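# Fatudgate Cloths and Cushions

Notes on the soft items kept under the name Fatudgate, with how they are stored and labeled. The list covers green satin, thin light blue cloth and small cushions.
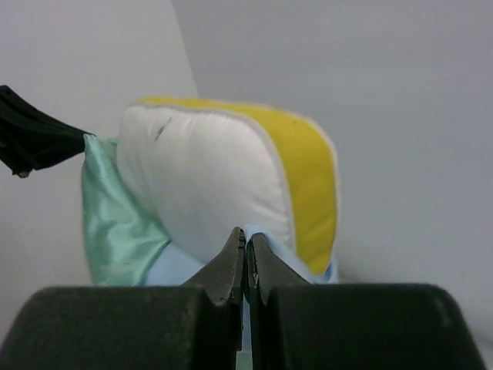

Last changed: Nov 10, 2018

Labels go by color and fabric. The blue cloth is matte and creases easily. It is labeled `cloth_blue`, folded or not.

The satin is `satin_green`. Mint and darker green share one label. 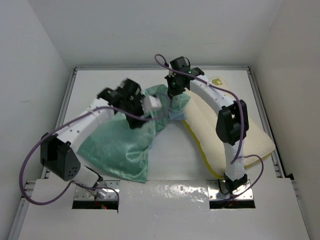

Kirsten Charbonneau asked for a separate label for crumpled cloth, as one word for both states made her sorting harder. That is planned for December.

Cushions are stored flat, 6 to a bin. Covers stay on.

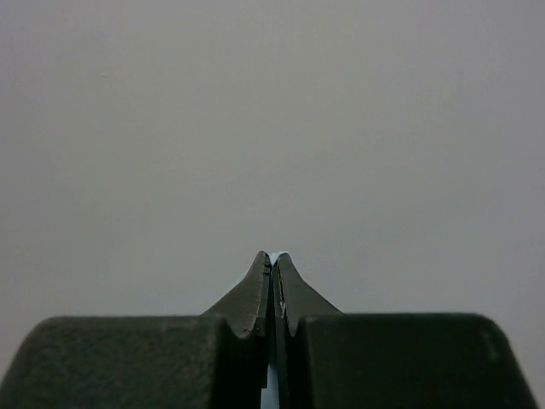

Bins are numbered 25 to 29. Put satin in its own bin, as it slides off the stack.

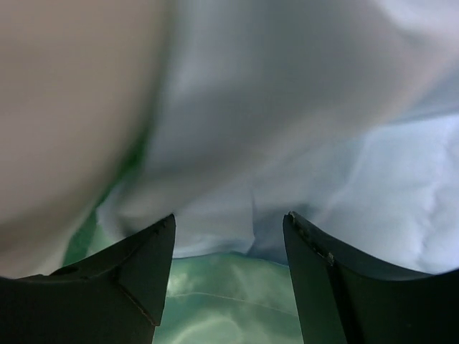 Wash satin cold and do not iron it.

Comments

Ottó Gulyás: Does bin 29 have a lid?

Kirsten: Yes, same as the others.

Related
- Cinditz bin labels
- Dollel folding notes

Contact: Michalík | Back to top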